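Does a Higher Policy Rate Reach Small Borrowers?
Student project report, Applied Economics, Prendmont College
July 16, 2019 was a Tuesday, and the data used here were closed on that day.

1. Purpose

This project looked at how changes in a central bank's main rate show up in the loans taken by small firms. Textbooks describe the link as quick and complete. We wanted to see how much of a rate change reached borrowers in one town, Wanden, and how long it took.

2. Data

We used loan offers posted on Jodeo, a comparison site for business credit. The site keeps old offers in an archive, which made it possible to go back 18 months. We collected 528 offers in total. After removing duplicates, offers in foreign currency and offers with no stated rate, 233 were left. All of them were for fixed terms of up to five years, with the money to be used for equipment or stock.

The policy rate series was taken from the central bank's public tables. We used the rate in force on the last working day of each month.

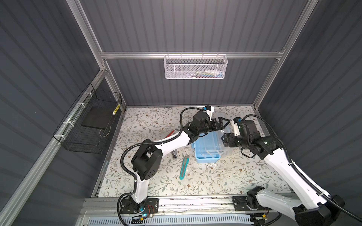
Each offer was then matched to the policy rate of the month before it was posted. We chose the earlier month because lenders told us by email that they update their price lists at the start of a month. Offers from the first month of the archive could not be matched in this way and were given the rate for the same month.

3. Method

We ran a simple regression with the change in the offered rate as the dependent variable and the change in the policy rate as the main explanatory variable. Loan size, term and type of lender were added as controls. We repeated the test with lags of one, two and three months.

Two kinds of lender were compared: commercial banks and leasing companies. Leasing companies lend against the machine or tool itself, so we expected them to charge less for risk and to follow the policy rate more closely.

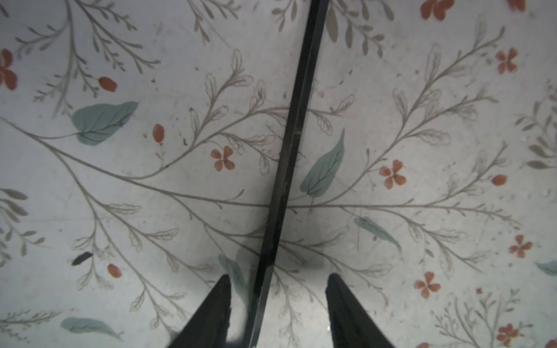 Figure 1. Two gripper fingers and a thin black rod over a floral surface.

4. Results

The effect was smaller than we expected. With a lag of one month, less than half of a change in the policy rate appeared in the offered rates. With a lag of three months, most of it did. The result for two months was in between, and its error was large enough that we would not rely on it.

Increases were passed on faster than cuts. This held for both groups of lenders, but the gap was wider for banks. For leasing companies the difference was small, and it disappeared when the largest loans were left out.

Loan size mattered more than term. Small loans had higher rates throughout the period, and these rates hardly moved when the policy rate moved. One possible reason is that a large part of the price of a small loan is the cost of handling it. 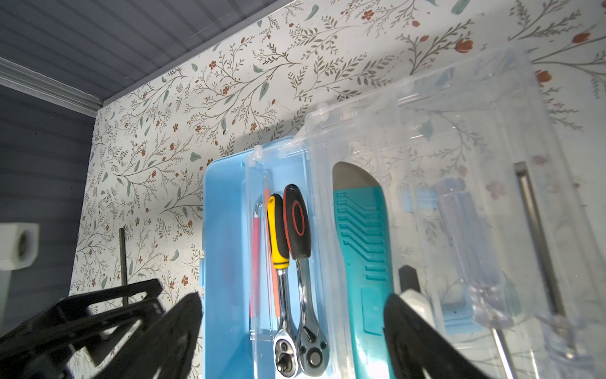 Figure 2. Ratchet wrenches behind the clear lid of a light blue tool tray.

5. Problems

An offered rate is not always the rate a firm ends up paying. We have no information on what was agreed after negotiation, and larger firms probably got a better price than the one posted.

Trình, the spreadsheet add-on we used to clean the data, read some decimal commas as thousands separators. We found this in June and had to redo the first set of tables. The figures in section 4 come from the corrected file.

The archive also covers only one full cycle of increases and one short run of cuts. The comparison between the two therefore rests on few months, and the part about cuts should be read with care.

6. Further work

A second group could ask firms in Wanden for their signed contracts and compare these with the posted offers. It would also be useful to add overdrafts, which several lenders on Jodeo price separately and which we left out from the start.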